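Comparing Two Grippers on Folded Cloth

Posted by Yasir Durrani, February 26, 2024

Readers of this blog will recall that the previous entry closed with a promise to report on the gripper trials. The arm itself was settled last June, after a longer selection than I had wished for, and it has given satisfactory service. The question that remained was what to place at the end of it. The task is the handling of soft cloth, and the standard jaws we had been using were designed for boxes and bottles.

Two grippers were considered. The first is the Kason, a parallel model with broad flat pads. The second is the Lornura, a smaller unit with narrow fingers. A third, from Gebretsadik, was requested for loan but did not arrive in time, and I shall report on it separately if it does.

Conditions of the trial

The same arm, the same controller and the same piece of cloth were used throughout. Each gripper was given 12 sessions, with the wrist camera recalibrated before every one. The controller was a Brundstead unit running its ordinary firmware. I mention this as two correspondents have asked whether a modified version was in use. It was not.

The instruction given to the arm was a simple one: approach a folded cloth, take hold of one layer near the fold, lift it and lay it back. An attempt was counted as failed if the gripper closed on nothing, took both layers, or dragged the cloth out of position. Across both grippers the log holds 3,412 attempts, including those made while the closing force was being adjusted. I have left these in. Removing them would have flattered the Kason, which needed more adjustment than the other.

The Kason

The Kason is well made and pleasant to install. The mounting plate fitted without an adaptor, and the cable is long enough to be routed properly along the wrist. Its pads hold firmly once they have hold of something. The difficulty lies in the first contact. The pads press the cloth flat before they close, and in many cases they took both layers together. Reducing the approach speed helped a little. Tilting the wrist by 11 degrees helped rather more, though the arm then came close to its joint limit at the far side of the work area.

The Lornura

The Lornura performed better at the fold. Its fingers can be brought down beside the crease and closed on a small amount of material, and it took the single layer more often than the Kason did. It is less strong. Heavier towelling slipped from it on several occasions, and I would not choose it for anything thicker than a tea cloth. The fingers also collect lint, and I now clean them at the end of each session.

There was one nuisance with the cable, which leaves the housing at an awkward angle and caught on the wrist twice during the first session. A looser loop cured the problem.

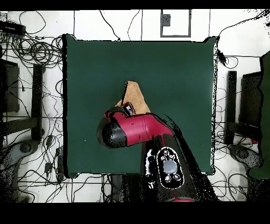 Cameras and lighting

The wrist camera was adequate for both grippers at a distance, but of little use in the final approach, when the gripper itself hides the point of contact. A second camera set to one side would be of value — I have a bracket on order. Depth readings on dark fabric were poor under the ceiling lights and improved when I switched off the row nearest the window.

Present position

The Lornura will remain on the arm for the time being. The Kason has been put back in its box and will be used for the towelling work later in the year. Three matters are outstanding: the side camera, a softer set of pads for the Kason, and a proper table of results by type of failure. The log is kept in plain text, and I am willing to send a copy to any reader who writes through the contact page. Kindly state which controller you are using, as the column order differs between versions.

Filed under: grippers, cloth handling, workshop notes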